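Brananero Desktop Assembly Project
Second progress report to Varnance
Prepared by the Akcombe workshop, Sun 25 October

Status

Work package 2 is on schedule. The operator station has been commissioned, the task list is frozen, and recording of remote-controlled demonstrations has started. Training on the recorded data begins in December as planned. One item from the first report, the force limit on the wrist, remains open and is covered under Issues.

Task definition

The task is assembly work on a desktop tower computer lying on its side with the panel off. Parts are presented on a fixture tray to the left of the case. Tray positions are fixed for the whole data set, so that variation between demonstrations comes from the operator's path and from small changes in case placement.

Four operations are in scope: processor placement, memory insertion, expansion card insertion and hard drive mounting. Cable routing was removed from the list at the last review and will not be reinstated under the current budget.

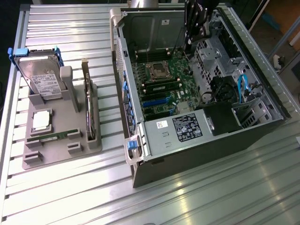

Figure 1. Workcell with gripper over the processor socket area; parts tray at left.

Demonstration method

Each operation is shown to the arm by remote control using the Huttunen hand controller. We also tried guiding the arm by hand. This gave smoother approach paths, but the operator's forearm blocked the overhead view during insertion, and the recorded wrist forces included the operator's own push. Hand guiding is now used only to teach the start pose for each tray position.

Operators complete 60 practice runs before their demonstrations are accepted. Failed attempts are kept and labelled separately. A run in which the operator recovers from a misaligned part without resetting is counted as valid — these are the most useful runs for the insertion steps.

The target for this work package is 2,000 accepted demonstrations across the four operations. Memory insertion has been given the largest share, as it has the narrowest tolerance between a seated part and one that only looks seated.

Issues

The wrist force limit trips during the final push on memory modules. Raising it would clear the fault but would also reduce protection for the board. We are testing a slower closing speed first.

Reflections from the aluminum table surface upset the part detector at some times of day. Blinds have been ordered. Exposure will be locked once they are fitted.

Controller lag was noticeable in 3 sessions. All three were traced to a network switch shared with the office, and the station now has its own line.

Next period

Finish memory and processor demonstrations, close the force limit item, and supply Varnance with a sample of the labelled data for format checking. No change to budget or end date is requested.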